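I've had a run of messages about limescale, so I'm putting all my teapot and kettle tips in one place. We moved to Plemau in June and the water is so hard you can practically hear it. My old kettle at Pitness lasted for years without a speck in it!

## Kettles first

Citric acid is the thing. I used to do vinegar and then the whole kitchen smelt like a chip shop until bedtime (and so did the first cup). Now I fill the kettle halfway, boil it, switch it off at the wall and tip in 2 tablespoons of citric acid powder. Tip it in slowly, mind, it fizzes up like mad. Leave it 40 minutes, pour away, rinse well, then boil a fresh lot and throw that away too.

I buy mine from Khondokar on the high street, who sell it by the bag in the home-brewing bit at the back. The little sachets sold as kettle cleaner are often the same stuff, so read the packet before you pay extra.

## Teapots

Please don't use washing-up liquid inside an unglazed clay pot. It soaks in and you'll taste it for weeks. Hot water and a soft brush, that's your lot, and leave the lid off until it's bone dry inside.

Glazed pots can take a bit more. A heaped spoonful of bicarb, boiling water up to the brim, leave it overnight. For the spout I use one of those thin bottle brushes, or a pipe cleaner bent double if I can't find it (I can never find it).

Brown rings in cups come off with damp bicarb on a fingertip. Go gently near any gold rim or painted pattern, as it's a mild scourer and will take the shine off if you get carried away.

## Glass tops

If you keep your tea things on a glass-topped cabinet you'll know all about rings and drips.

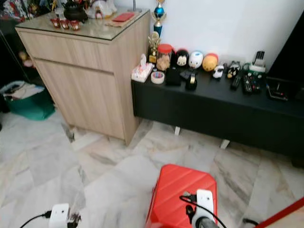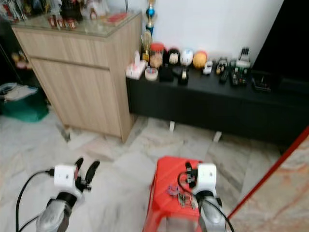
*Glass over pale wood: lovely to look at, shows every drip.*

I wipe glass with a barely damp cloth and then buff straight away with an old cotton pillowcase. Spraying cleaner directly on is a mistake I've made more than once, as it runs to the edge and creeps underneath, and then you've got a cloudy patch you can't reach. Spray the cloth!

If something has already crept under, get a second pair of hands and lift the glass off properly. Dry both sides, dry the wood, and let it all air for 10 minutes before it goes back. Little clear bumper dots at the corners help it stay put.

For stuck-on tea that's been there since goodness knows when, lay a warm wet cloth over it and go and do something else for a bit.

## Odds and ends

- Tea towels with tannin stains: soak in oxygen bleach at 40 degrees before the normal wash.
- A tea strainer that's gone black comes up a treat in leftover citric acid from the kettle.
- Keep citric acid well away from marble. It etches, and the dull spot won't wipe off.
- Empty the kettle at night. Dull, but it's cut my descaling right down.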